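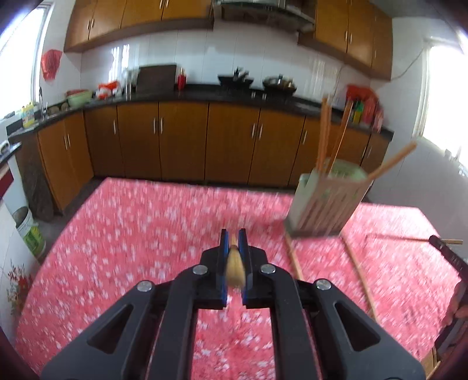
I spent most of July doing background work on a movie called Tolinen, and a few people have asked how it went, so I'm writing it down while I still remember.

The job came through Diekmann, the extras agency I signed with last winter. They send a text the evening before with a call time and a parking lot. Mine was 4 a.m. at the old fairgrounds in Prenley, and a shuttle took us to set from there. There were 120 of us on the biggest day. Wardrobe looked at the three outfits I'd brought, didn't like any of them, and gave me a brown raincoat that I wore for the whole shoot.

I was booked for 9 days. On most of them I crossed a street. An assistant director named Derek Horrocks would tap you on the shoulder when it was your turn to walk, and you walked to a mailbox and stopped. Then everybody went back and did it again. We did the mailbox walk all morning once and moved inside before lunch.

You can't talk while they're rolling, so you move your lips and nod a lot. My partner in the diner scene recited her grocery list without making a sound. I got pretty good at reading it.

The pay came to just under 2000 dollars before taxes, with overtime on two of the days. Meals were included. Bring a folding chair, a phone charger and thick socks. Holding was a tent with a plywood floor and it got cold before sunrise, even in summer.

I don't know if I'll be in the finished movie. I was pretty far back in most of the street stuff, but the diner camera was close and I think my left shoulder has a chance. Diekmann has already asked if I'm free for a TV pilot called Tridance. I said yes, and I have a fitting next week.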